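20 Jan 2019
Lustholm, sim cell 3 (Tristico flatware sorting)

Purpose: bring the rendered cell back in line with the hardware after the Bermúdez fixture change. No training runs until this entry is closed.

Starting state. The arm's base pose in the cell file still had the old riser under it. Removed the riser, dropped the base block onto the tabletop at the corner, re-zeroed joint 1. Home pose reloaded from the backup, not retyped. Last time it was retyped a sign got lost on joint 4 and half a day went with it.

Tool center point. The offset was being applied twice, once in the arm description and once in the gripper file. Net error along the approach axis was 14 mm. Took it out of the gripper file and left a comment there. Any older gripper file pulled from the archive will put the error back, so check before merging.

Tested with the fingers straight down and a thin piece of flatware at the tips, just over the table, white tray and mug left on the surface. Wall and shelf geometry stay in. They cost very little to render and the shelf is in the collision set.
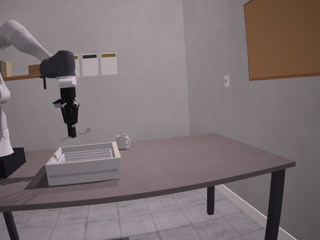

Objection by message from Bermúdez: the base corner is correct but joint 1 should not be re-zeroed in the cell file at all, the controller emulator has its own zero and the two will add up. They want the cell file value at nominal and the correction done in the emulator.

Agreed and changed. Re-ran the homing check afterward, no difference in tip position, so the emulator had been ignoring the cell file value. Logged as a separate fault. Do not rely on it staying that way.

Finger contact. The collision hulls on the finger tips were the coarse set. With those, a handle between the fingers makes contact early and is pushed sideways before closing force comes up. Swapped in the fine hulls for the tips only. The knuckles and outer links keep the coarse ones. Contact solver now at 4 substeps. Friction on the flatware unchanged.

Dividers in the tray are the tighter case. A fork lengthwise in the central compartment, handle between the fingertips, other utensils alongside it, is the pose to use when comparing hull sets. Grayscale view is enough for this. The stepped edges on the utensils are a rendering setting and have no bearing on the contact result. 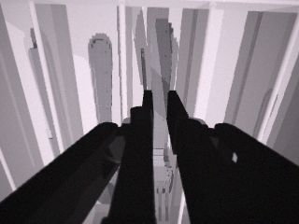

Rellent asks whether the divider tops have been added to the collision set, as their copy of the tray has a hull for the outer walls and nothing inside. A finger would go straight through a divider and report no contact.

Checked. Our copy had the same gap. Built box hulls for the dividers and the top rim, merged, and sent the tray file to Rellent. The approach planner now rejects some grasps close to the dividers that it used to accept. Expected. Clearance left at the default until someone measures the real fingers again.

Loose pieces on the tabletop. Spoons, a fork and a knife, with the fork crossing one of the large spoons. Overlapping pieces need a settle period before the arm moves or they keep creeping. Sleep threshold was too high and objects were being frozen while still in overlap. Lowered it. The faceting on the spoon bowls comes from the reduced mesh. Not replaced today.

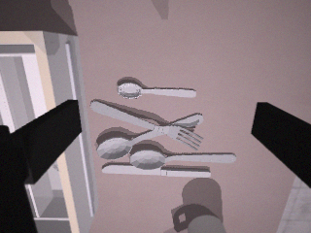
Could the shadows be switched off for the settle check, came the question from the vision bench, given that the dark strips beside the handles confuse their edge finder?

For the settle check, yes, it reads poses and never looks at pixels. For anything recorded, shadows stay on. Added a flag to the launch script, default on.

Open:
Joint 1 zero, emulator ignoring cell file. Bermúdez has the log.
Full-resolution spoon meshes, February at the earliest.
Measure finger width on the hardware and update the planner clearance.
Delete the old gripper file from the archive, or rename it so that it will not load.

Cell file saved and tagged. Backup copied to the Lustholm share.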